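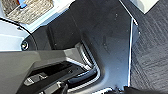 An Afternoon Among the Remnants at Lillen

March | by Verna Lindqvist
Filed under: Days Out, Makers & Mills
53 shares | 2 comments

I have now visited more textile workshops than I have finished sewing projects, and the gap is widening. Lillen, which opens its doors one afternoon each spring, did nothing to help.

The tour starts at 2, in what used to be the dye room and is now the place where they keep the coats. Olga Teixeira led our group. She has a gift for making 20 adults whisper near a shelf of felt. We were told not to touch anything until the sorting room, where touching would be encouraged, and you could feel people saving themselves up for it.

Sorting is done on plain white surfaces, so that every stray fiber shows. A speckled beige-gray piece had the fibrous look of something a sheep would recognize, and I lost a good five minutes to it while the others moved on to linings. The color is called Phromma in the catalog. At home I would call it oatmeal, and charge less.

Next came the storeroom: more than 1,000 offcuts, filed by weight and then by shade, in drawers labeled in pencil. I asked what happens to the pieces too small for a drawer. There is a smaller drawer. A man from Gevton, where they apparently do upholstery, asked three questions about moth prevention and wrote down all the answers. The answers were cedar, cold and vigilance.

Coffee was served in the corridor. It was brown and there was plenty of it. The cinnamon buns ran out before our group got there, and I bear the earlier group no ill will that I am prepared to put in print.

The shop is by the exit, naturally. Remnant bags are sold by weight and you may not look inside first, a system I found outrageous until I had bought two. One turned out to be mostly navy lining. The other had a decent length of Pisturon, their heavier weave, which I plan to make into a cushion cover and will keep in a closet until then.

Parking is behind the building. Bring coins for the meter and wear something that doesn't attract lint.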